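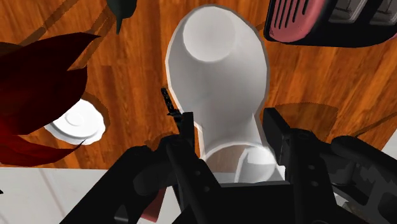 I gave up on the water softener in June. We had it put in when we moved out to Drirndale, and over the years it ate more money than the car did. The last repair quote from Camacho came to $377, and that didn't include the salt.

So now we have hard water again. The kettle gets a white crust in a couple of weeks. I boil vinegar and water in it, let it sit overnight and rinse it twice. The shower head gets the same treatment in a plastic bag with a rubber band. Soap doesn't lather as well, and I've switched to a liquid one for the dishes.

My sister Firouzeh Abbasi lives over in Skustville, where the water is soft, and she says my towels feel like cardboard. She's right. I dry them outside for an hour and then give them 10 minutes in the dryer – that helps some.

What I do like is the taste. Coffee is better, and so is plain tap water. I also got back 4 square feet of closet, and the vacuum lives there now.

A new softener from the place in Bernby would be $2000 before installation. I'll look at it again when the water heater needs replacing. Until then I'm buying a lot of vinegar.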